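Chapter 13
Bins, Cups and Benches: Setting Up a Small Workroom

In this chapter you will learn:
How to choose containers for parts and supplies
How to place furniture so the floor can be cleaned
How to look after steel and plastic surfaces
How to write a container list that other people can follow

Key terms: crate, footprint, landing spot, container list, return rate

A workroom is a room where things are picked up and put down all day. Most of the time lost in such a room is lost in small amounts. A person looks for a cup of screws, moves a crate to get at another crate, or walks back to a bench for something left there. The firm of Stusteo, which ran a repair shop in Dollham, kept a record of these short delays for one month. In June its staff wrote down 1427 trips across the room to fetch something. When the shop was laid out again, the next month's record showed 1381. The change was small, and the staff were disappointed by it. The reasons are taken up in Section 13.3.

13.1 Small Containers

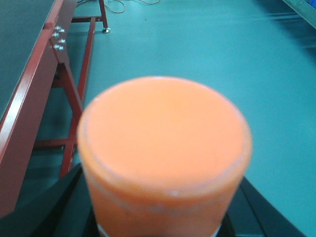
Small containers hold the things that would otherwise roll, spill or get mixed together. They may be cups, trays, jars or shallow boxes. The first thing to decide is how wide the opening should be. A hand has to reach in, and the eye has to see the contents from above, where a person standing at a bench will be looking. A wide, squat cup with a round opening, such as the orange one, does both jobs better than a tall narrow jar. Color matters as well. Against a teal-green floor an orange cup is easy to find if it is dropped or set down in the wrong place. A shop should pick one color for each kind of supply and keep to it. If the supplier changes the color, the old cups should be used up in one area before the new ones are brought in.

A label on a cup should go on the side, low enough that fingers do not rub it off. Write the name of the contents and nothing else. Amounts change, and a label with a wrong amount on it is soon ignored.

13.2 Crates and Steel Surfaces

Large plastic crates are used for stock that comes in bulk. Their walls are often molded with ribs, which stiffen the sides without adding much weight. The ribs also collect dust. Wipe them from the top down with a damp cloth, and let the crate dry before it is filled again.

Polished steel needs more care than plastic. It shows specks and finger marks, and a dry cloth tends to move these around. Use warm water with a little dish soap, wipe along the length of the piece, and dry it in the same direction.

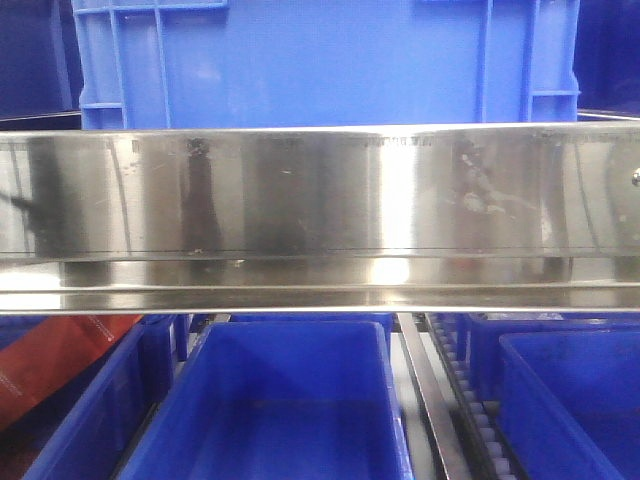 Clémence Tanguy disagrees with part of this advice. In her view the wiping of steel should be left to the end of the day, as a surface that is handled every few minutes will be marked again before the cloth is dry. She would spend the time on the crates, which people tend to forget. Both methods are in use, and a shop may try each for a month.

13.3 Landing Spots

A landing spot is a fixed place where an object is set down between uses. It can be marked with tape or simply agreed on. At Stusteo, the crates had been given landing spots and the cups had not. Cups were left wherever the last job ended, and most of the 1381 trips were made to get them back.

Every small container should have one landing spot within reach of the person who uses it most. If two people share a cup, the spot goes between them. If they work at separate benches, buy a second cup.

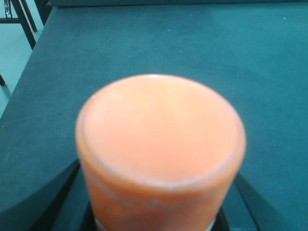 Figure 13.3 Orange cylinder with a pale rim, viewed from above.

Before you read on, draw a plan of a room you know well. Mark the benches, the crates and the small containers, and draw a line for each trip you made across the room yesterday. Keep the plan. You will need it for the container list in Section 13.4.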